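Projects Students Archive Contact
Student Work / Design and the Home / Project Reports
June
Report by Ona Uibo and Hauke Lammers

The Breakfast Corner: Use of Worktop Space in Shared Kitchens

1. Purpose

The project examined how breakfast equipment is arranged on kitchen worktops and whether a modest change in layout would shorten the preparation of a simple meal. It was carried out under the supervision of Dr Rodrigues in seven shared kitchens at the Teltuvska residence.

2. Method

Residents kept a written record of each breakfast prepared. A total of 228 entries were received, of which over 200 were complete enough to be used. Each kitchen was also visited once between seven and nine in the morning. The authors drew a plan of the worktop and noted which items remained out permanently and which were returned to a cupboard after use.

3. Findings

In most kitchens the toaster stood beside the larger appliances, with the bread board placed wherever space remained. Residents reported that they moved the board before cutting and moved it again before sitting down to eat. Where the board had a fixed position close to the toaster, the records mention this far less often. 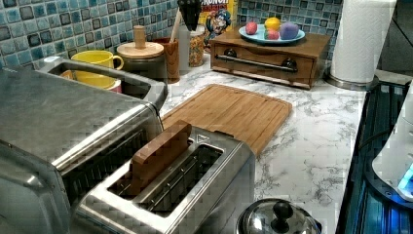
Figure 1. Toaster with one slice of toast, bamboo cutting board behind it and toaster oven to the left.

Dry goods presented a separate difficulty. Cereal was kept both in boxes and in jars, often at the back of the worktop against the tiles. Residents valued the clear jars, as the contents could be checked at a glance, but several asked for the boxes to be stored elsewhere. Utensil holders were seldom mentioned in the records.

Crumbs were the most frequent complaint. A board with a groove was preferred to a flat one, although not all residents emptied the groove after use.

4. Recommendations

The toaster and the board should be treated as one station, with a clear strip of 500 mm set aside for them. Mugs should be kept near the kettle. Storage boxes with drawers are suitable for small items, provided that the drawer can be opened without moving anything in front of it.

5. Limitations

Weekend breakfasts were not recorded. One kitchen changed its toaster during the study, and its entries have been reported separately in the appendix. The layout plans may be consulted in the Devora reading room on Friday afternoons.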